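Trallell Bar Cellar Cooler

The Trallell is a compact cooling unit for pubs, taprooms and small restaurants that keep their kegs in a back room or basement. It holds the room at a steady serving temperature and runs from a standard outlet. Irnico builds it at the Carkholm works and has supplied it to independent bars through its trade desk for several years.

What it does

Most small bars lose beer to a warm cellar. Kegs foam, lines need cleaning more often, and the first pints of the evening get poured away. The Trallell mounts high on a wall and moves cooled air across the keg racks at low speed, so cold spots do not form next to the unit. The thermostat can be set in half-degree steps and locked with a key.

Sizing

One unit suits a room holding up to 24 full-size kegs. Larger cellars can link 2 units to a single controller. If your cellar shares a wall with a kitchen or boiler room, go up a size or ask us first - heat through the wall makes more difference than floor area.
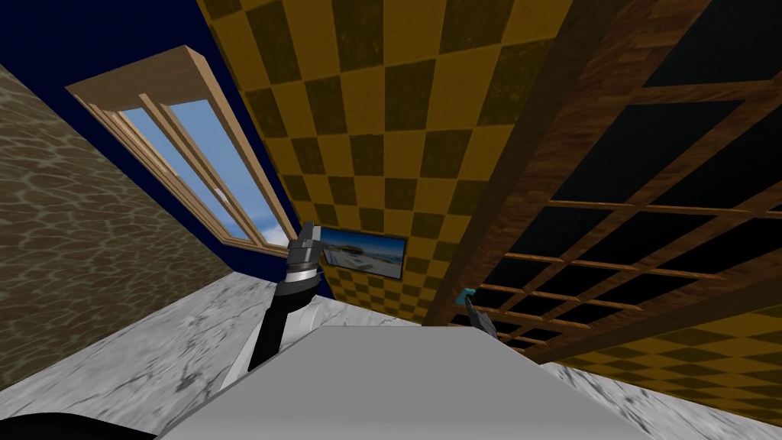
Installation

The unit hangs on two brackets, supplied in the box. Leave a clear gap on both sides for airflow and run the drain hose downhill to a floor drain or sink. A condensate pump is available if there is no drain nearby. Any licensed refrigeration contractor can do the job, and most finish before evening opening.

Care

Rinse the filter once a month in warm water and let it dry before putting it back. Have the coil checked once a year. January is a good time for many bars, when trade is slow and the room is easy to empty.

In the box

Cooling unit
Wall brackets and bolts
Controller with 6 feet of cable
Drain hose
Two keys
Printed manual

Warranty and orders

Parts are covered for 24 months from delivery. We have sold more than 2000 units, and spares for the earlier models are still in stock. Trade accounts are handled by Vilhjálmur Ásgeirsdóttir at the Carkholm office. Please have your room measurements and keg count ready when you call - a rough sketch of the cellar also helps.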